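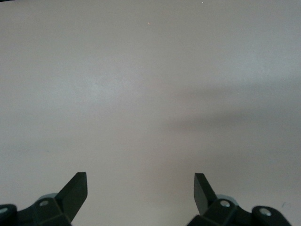 Home | Minutes | Workshop | Contact

Dirnero Workshop Group: April meeting

Present: Hanna Lis (chair), Leszek Walczak, Lech Kaczmarczyk, Halina Olszewski (notes). Apologies from Leszek Witkowska.

1. Minutes of the last meeting
Agreed, with one spelling fixed.

2. Table covers
Hanna is thrilled with the brown sheet and would like it on the other tables too (loud agreement!). Lech pointed out the wrinkles along the far edge and will try pulling it tighter. Halina asked for a price from Sikora on enough for 3 more tables.
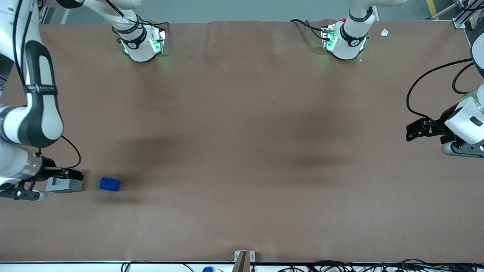

Item 2: the brown cover, with the gray box and the blue block on it.

3. Blocks and boxes
Lots of good ideas here. Leszek Walczak wants more colors next to the blue, and Hanna would love a few bigger boxes. We settled on 6 new blocks to start with. Lech to order from Gomia.

4. Money
Balance stands at 3,691. Up to 628 approved for covers and blocks together, all in favor.

5. Any other business
Halina has found a great set of shelf labels and will bring them along in case we want them for the storage wall.

Closed at 8:40 pm. Next meeting in the same room, Lech to bring the cover samples.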